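Props and Set Dressing Workshop: Notebook
May 3, 2022

Work on the second series of Plokatach continues under the schedule issued by Sorkora. The revised scripts for the final two episodes reached the workshop this morning. They are marked confidential, and the rule on titles applies as before: episode names are not to be written on labels, crates or order forms. Use the block numbers.

The principal change concerns the archive set. In the earlier draft the returning character was found in the map room; she now appears one scene sooner, in the corridor outside it. The door plates must therefore be ready for the first day of the block. Lettering has been cut for all of them and one is still to be aged. The brass paint from the first series has been discontinued, and the sample from Drurex is too yellow under the set lamps. A second coat of brown glaze brought it closer, but the match is not yet good enough for close work.

The ledger pages have been printed. The order was for 2,000 sheets and 3,381 were delivered, the printer having included the spares for the stunt copies in the same parcel. The surplus is to be kept flat and dry in the paper store. Of the first 100 sheets put through the tea bath, 96 dried evenly and the remainder curled at one corner. Bath time will be shortened for the next batch. Colleagues are asked not to stack sheets until the following morning.

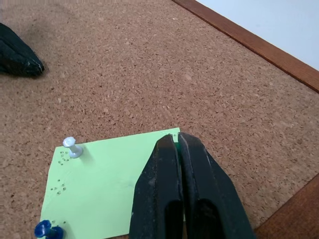

Cork surface and wooden edging, detail.

The Jafarzadeh lantern came back from the lighting department with its new battery housing. The weight is acceptable, although the handle turns under load and the pin should be replaced before it is given to a performer. The duplicate has not been altered and remains the reference for colour. It should not leave the locked cabinet without a signature.

A request has been received from the publicity office for items to display at the August convention. The mask and the small seal can be released. The lantern cannot, as its appearance gives away the ending of the sixth episode. A written reply to this effect was sent at noon.

Outstanding: handle pin; final door plate; second brass sample from Drurex; confirmation from Sorkora of the corridor dimensions, which differ between the plan and the script notes.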